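The Little Whiteboard Habit

Back in May, when the evenings were finally long enough that people lingered after the Sunday supper at Olwood, Lise Thibodeau came in with a small tabletop whiteboard under her arm and set it down by the bread. She had bought it for her own kitchen, she said, and then found that she had no wall left to lean it on. We have been using one ever since, and so many of you have asked how to keep a board from going gray and streaky that I promised I would write down what we have learned between us (mostly by doing it wrong first, I'm afraid!).

The kind we like stands up by itself on the table, so you don't have to drill anything or beg anyone for a patch of wall. It holds the menu, the name of whoever is bringing dessert, a reminder about the side door, and on slow afternoons whatever the children care to put there. Red marker is a great favorite with the children. Red is also, I am sorry to say, the most stubborn color we own, and if a drawing in red stays up from one supper to the next it will leave a pink shadow behind it that takes real patience to shift.

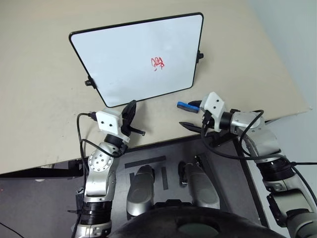

Keeping a board clean

Wipe it the same evening if you can. A dry eraser will take care of almost everything while the ink is young, and it helps to start at the top and come down in straight strokes, because going round and round only spreads the color into a haze. Scribbles with lots of loops are the worst for this, as the ink is thickest where the lines cross, so go over those spots lightly a second time.

For anything older, Akihiko Fujimoto taught me a trick from his teaching days in Denia that I still think is a small miracle. You draw right over the old mark with a fresh dry-erase marker, wait a few seconds, and wipe the two away together. I used it on a shopping list that had been up for 6 weeks and I could have hugged him.

Please remember to clean the eraser too! Knock it out over the trash can or brush the felt with an old toothbrush. A dirty eraser just puts yesterday's menu back on today's board, and then the poor board gets the blame.

We have 5 spare markers in the drawer by the sink, blue and green mostly, and you are welcome to borrow one. Lay them flat when you put them back, with the caps pushed on until they click. And if you have a board at home that you no longer use, Lise would be very glad to hear from you, as the Evangelista reading group has been asking for one of their own.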